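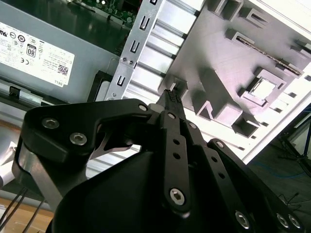
Tülin Taşdemir thinks I should stop counting demonstrations and start throwing more of them away. She wrote to me after my last post to say that 200 good ones had done more for her than everything she recorded before that, and that most of her early ones were her learning to drive the arm.

I've thought about it all week and I mostly agree. My folder for the connector task has 1071 recordings in it. This weekend I sat down and watched the first 100 at double speed. In a lot of them I stop short, back up, turn the wrist a few degrees, and go in again. I remember doing that because I couldn't judge depth from the wrist view. The policy has picked up the same habit. It stops short and backs up even when it's lined up fine.

So I'm sorting. I made three folders called keep, maybe and no. Anything where I paused for more than two seconds with the connector already in the fingers goes to no. Anything where I bumped the drive bay on the way in goes to maybe, as long as the recovery was clean, which I'd like the robot to learn.

I also changed how I teach. Until now I did everything by remote control, with the small leader arm on the desk. For the approach I still do. For the last inch I tried moving the arm by hand in free-drive mode, and my hand gets in front of the wrist camera more than I expected. You can work around it by holding the arm well back of the wrist, but then you lose the fine control you wanted in the first place. I went back to the leader arm after an afternoon and turned the motion scaling down by half. It's slow, but the paths are much smoother.

A few settings, mainly for my own use later:

- gripper force down one step, so the connector can tilt a little when it touches
- same start pose every time, but the case shifted by hand between runs
- breaks after every 20 runs — my last few before lunch are always bad

Veronika Egger asked whether I'm going to put any of this on Plustow so other people can train on it. Yes, but only the keep folder, and I need to write down which start pose goes with which session first. I was sloppy about that in the spring and some of it may be impossible to match up now.

I'm hoping to have the sorting finished by September. The connector is still the only part I've tried to teach. Memory sticks are next, and I've already bought some dead ones to practice on.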